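**Hand-held gripper: V pad or flat pad?**

**flirngate_91**
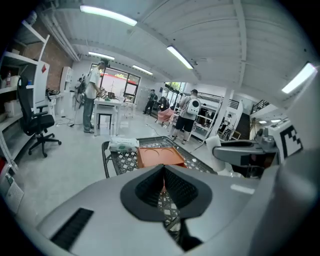
*Orange tray on the mesh cart, as seen over the V pad.*

So I've had the V pad on for 2 weeks and I love it! Round stuff centers itself (mostly). The flat pad from Lenstead kept letting tubes roll out on me. Anybody else run both?

**mesh_cart_moe**

Both, yeah. I went back to flat. The V is great until you want to pick up something thin, and then you're fishing for the edge forever. That tray would drive me nuts.

**flirngate_91**

Huh, trays have been ok for me? I come in from the corner and tip it a little.

**tinsnips7**

Not buying the corner trick, sorry. I dropped 7 in one afternoon doing that. What controller are you on? My Fement closes way too fast out of the box, and slowing it down helped more than any pad swap.

**flirngate_91**

Fement too, stock settings. Ok, I'll try it slower with both pads and post the drops for each.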